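Chapter 13
Washing Down and Making Good

I'm going to start this chapter with a confession. The first room I ever painted for money was a dining room in Ballarat, and I didn't wash a single wall of it. I'd bought a good roller, I'd taped the skirting boards so neatly you could have framed them, and I was so keen to see the new colour go up that I opened the tin before I'd even had my morning tea. It looked beautiful for a fortnight! Then the bit beside the kitchen door began to let go, in soft little curls, and the owner rang me, and I drove 44 kilometres with my cap in my hand to do the whole lot again for free.

So this is the washing chapter, and I'd like you to read it even if you skipped the one on ladders (go back and read the one on ladders).

Paint sticks to what's underneath it. If what's underneath is grease, your paint is stuck to grease. Kitchens are the obvious trouble spot, but hallways are nearly as bad, and so is the wall behind any couch where people lean their heads. Hair product is dreadful stuff. So is furniture polish, which drifts further than you'd think when somebody sprays it, and candle soot, which you won't notice until your roller goes over it and drags it into a grey stripe.

When I was teaching the evening class with Filipa Brandão we used to have a standing argument about sugar soap. She mixed hers strong and rinsed twice. I mix mine weak, go over the wall once, change the water, and only go back with a stronger mix where I need to. We turned out painters who did it both ways and I can't say hers had more trouble than mine, so suit yourself, but whichever way you go you must rinse. Sugar soap left to dry on a wall is as bad as the grease it was meant to shift. Start at the bottom and work up when you're washing, then rinse from the top down. Students always want to do it the other way. Dirty water running down a dry wall leaves tracks, and some of those tracks are very hard to get out again.

You'll need two buckets, a big soft sponge, a pile of old towels, rubber gloves, and a drop sheet that won't skid. Turn off the power to the room before you get anywhere near the switches. I keep a separate rag for around the light plates and wring it out until it's barely damp.

A word about older houses. If the place went up before the seventies, or if you simply don't know, get the paint tested for lead before you sand anything or scrape anything. Chapter 5 has the whole procedure and I won't repeat it, but please don't treat it as optional. Clementina Fonseca, who read these pages in draft, wrote "SAY IT AGAIN" in the margin, so I have.

Once the wall's clean and dry you can see what you've really got, and that's when we make good. Most of what you find will be small. Nail holes want a dab of filler pressed in firmly with a narrow knife, left a shade proud, then sanded flush. Dents are the same, only wider. Hairline cracks I open up a little with the corner of the scraper, which feels wrong the first time you do it, but filler needs something to hold on to. Bigger cracks, the sort that come back every summer, need tape or flexible filler, and we'll do those properly in the next section with Hammad Bugti's notes on moving plaster.

Don't fill over marks you haven't tried to wash off! I've watched people skim an entire wall because of some crayon.

Before you pick up the sponge, though, there's one job left, and it costs you nothing. Turn off the overhead light, stand a lamp close to the wall and have a good slow look from the side. Take a soft pencil and put a tiny tick next to anything that will need filler. Leave everything else alone for now.

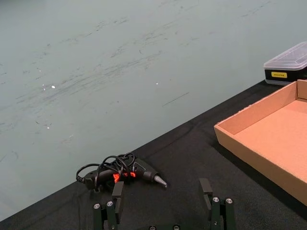
Learning to sort marks into wash, sand and fill is most of the skill in this chapter, and it only comes with looking at a lot of tired walls. I ask my students to decide where the sponge should go first, and they nearly always pick whatever is sharpest and forget whatever is biggest. A pale grey-green like this one hides very little. The grey smears through the middle run more or less sideways in long wisps, and I'd wash all of that before making up my mind about anything else. The thin dark scratch slanting down to the left gets a pencil tick and a fingernail dragged lightly across it after the wall is dry. If your nail catches, it's filler. If it doesn't, a rub with fine paper should do, and the same test goes for the little white specks. Write down what you decided in your job book and keep the page, as you'll want it again for the exercise on undercoats.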